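4.2. La tarea de embolsar fruta con dos brazos

De todas las tareas del banco, la de la fruta es la que más me ha hecho sufrir (y, lo confieso, la que más me gusta enseñar cuando viene alguien al laboratorio). El enunciado cabe en una línea: un brazo sujeta por el cierre una bolsa transparente de cremallera y el otro coge fruta y la pasa entre la cesta y la bolsa. Luego te pones a grabar demostraciones y descubres que una bolsa de plástico tiene opiniones propias: se dobla, se pega a sí misma, brilla donde menos te conviene y cambia de forma cada vez que la rozas.

Para el conjunto Gretthorpe grabé 434 episodios teleoperados, todos en la misma celda y sobre la misma encimera oscura. Aparté 10 para ajustar los parámetros del filtro y no volví a tocarlos. Cada episodio combina la vista fija de la celda con las vistas de muñeca, y las dos hacen falta de verdad. La vista fija sabe dónde está cada brazo, pero se pierde con el borde de la bolsa; las de muñeca ven muy bien el cierre y los dedos, hasta que una fruta grande les tapa media imagen. En la figura 3 reúno momentos de los dos tipos, con bolsas de cierre verde y de cierre azul. 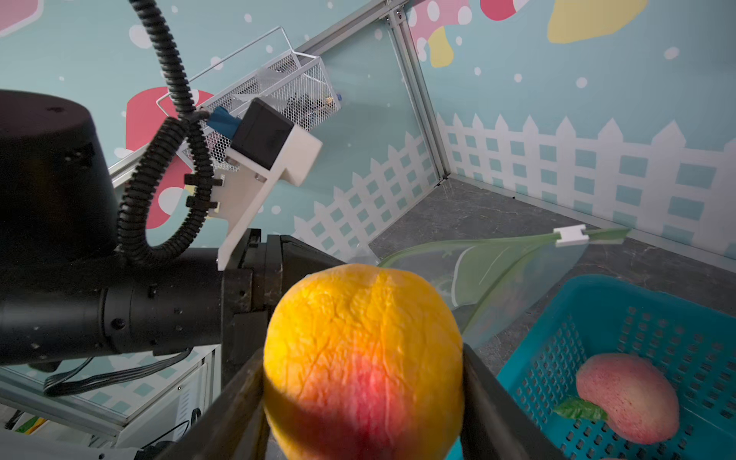
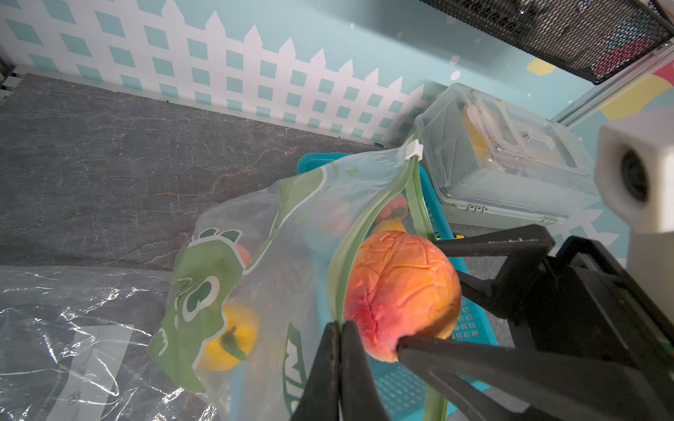
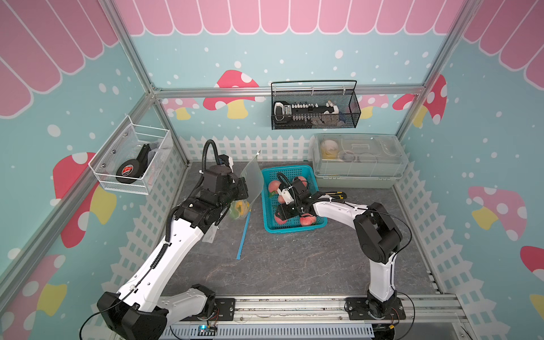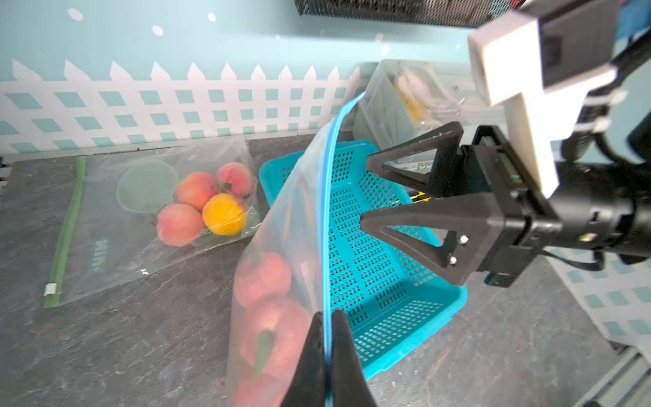

Figura 3. Manipulación de fruta y bolsas con dos brazos. La tercera imagen es de la cámara fija; las demás, de cámaras de muñeca.

La arquitectura es la de Drosar, con 2 cambios míos. El primero es que la política predice por separado la pinza que sostiene y la pinza que transporta. Al principio las tenía juntas en una sola cabeza y el resultado era bastante cómico: en cuanto una soltaba la fruta, la otra se animaba a soltar la bolsa. El segundo cambio es un término de pérdida que penaliza abrir los dedos mientras la otra pinza sigue dentro de la zona del cierre. Probé también a meter una estimación explícita de la boca de la bolsa, al estilo de Allstead, pero con el plástico transparente me daba contornos tan saltarines que acabé quitándola (los detalles están en el apéndice B, por si alguien tiene más paciencia que yo).

Para evaluar hice 100 intentos por variante, alternando el color del cierre y recolocando la fruta a mano entre uno y otro. Cuento como fallo cualquier caída de la bolsa, aunque el brazo consiga recuperarla después. Es un criterio duro, ya lo sé, pero si no lo aplicas las comparaciones salen demasiado amables. La variante con cabezas separadas suelta la bolsa antes de tiempo con mucha menos frecuencia que la original, y los fallos que le quedan se concentran en el agarre inicial del cierre, sobre todo cuando la bolsa está plana y el borde se confunde con el resto del plástico. De ese problema me ocupo en la sección 4.3.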